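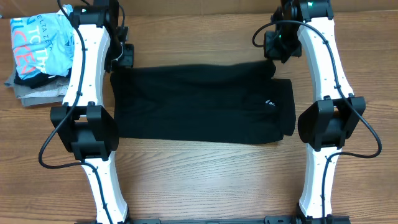
Two arms, one black garment, and a small folded pile at the upper left. Plemell folding kit on a wood tabletop.

Magdolna Deák picks up on the second ring and asks if I mind the noise. She's eating. It's lunch, she has 20 minutes, and she'd like to spend them complaining about cable ties.

"They snap," she says. "The little ones on the arms. You get a bag of spares and you'll want the bag."

She runs the back half of a resale clothing shop in Utthorpe and has had the Plemell two-arm kit on rental since August. Arms, grippers, mounting rail, the software, and a support line that closes at 4 p.m. You bring the table. I wanted to know if a small shop gets anything out of it. Short answer from her: some. Depends what you sell.

T-shirts, good. "Shirts I don't even look at any more. You lay it down halfway decent, it finds the corners, done." Sweatshirts fine too, if they're not huge. Anything black is slower. Her guess is that it has trouble telling one layer from the next on dark fabric, and she ended up moving a lamp. Helped a bit.

"Black on black, you can see it think. It goes in, backs off, goes in again. My niece does a faster job and she's texting."

So how fast is it? She timed a batch once, 51 pieces, mixed, and went off to price shoes while it worked. Came back to 15 she wanted to redo by hand. Mostly sleeves poking out the side. She doesn't call those failures exactly. "It's folded. I just wouldn't put it on the front shelf."

Setup took her a morning. The printed guide is thin and skips a step on lining up the two bases, so she called support and got Eliécer Castaño, who she now asks for by name. He walked her thru it, then sent a better PDF. Why that PDF isn't in the box she has no idea. Me neither, I asked Plemell and got the same PDF.

Other gripes. The cables loop out wide at the elbows and she caught one with a hanger in the first week. The fingers pinch thin knits too hard unless you turn the grip down, a setting two menus deep. And it wants a lot of table. "Whatever you've measured, go bigger."

Did she look at anything else? The Bromow, yes, for one afternoon. Neater stacks, she says, but every item has to be fed in by hand and it wouldn't take pants at all. "If I'm standing there anyway I'll fold it myself."

The rental runs out soon and she hasn't decided. Leaning towards keeping it thru the winter, when the heavy donatons come in. Last winter one drop-off was 132 pieces and she folded them all herself, over two evenings, with the radio on.

Would she buy one outright? Long pause, chewing.

"Used, maybe. Ask me when I've had a week without a cable tie."

Then somebody wants a fitting room and she has to go.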